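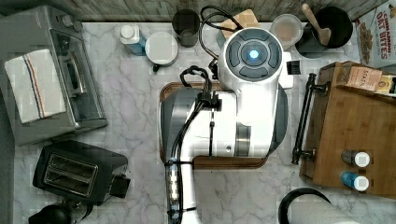
Why Does Bread Turn Brown When You Toast It?

Put a slice of bread in a toaster and it goes in soft and pale. It comes out crisp and brown, and it smells different too. What happened to it?

Bread has water inside it, even when it feels dry. The heat turns the water near the surface into steam, and the steam drifts away. The outside of the slice dries out and gets crunchy.
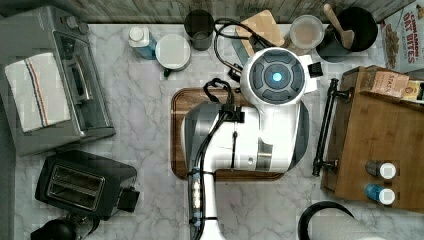
A wooden cutting board on a marble countertop.

Next comes the browning. Bread contains tiny amounts of sugar and protein. When the surface gets hot enough, these join up and make new brown substances with new smells and tastes. Scientists call this the Maillard reaction — say it "my-YAR." It also browns cookies and roasted meat.
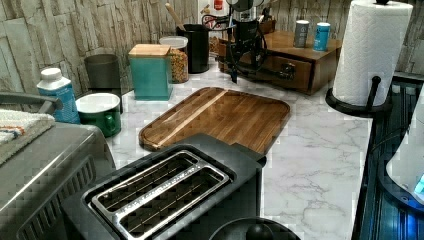 A two-slice toaster with long bread slots.

Inside a toaster, thin wires get so hot that they glow orange. The heat travels across the gap to the bread. If the bread stays in too long, it turns black and tastes bitter. That is burning.

Try it with a grown-up: toast 3 slices of the same bread, each for a different time. Let them cool, then compare the color, smell and crunch.

Written by Dwynwen Mathias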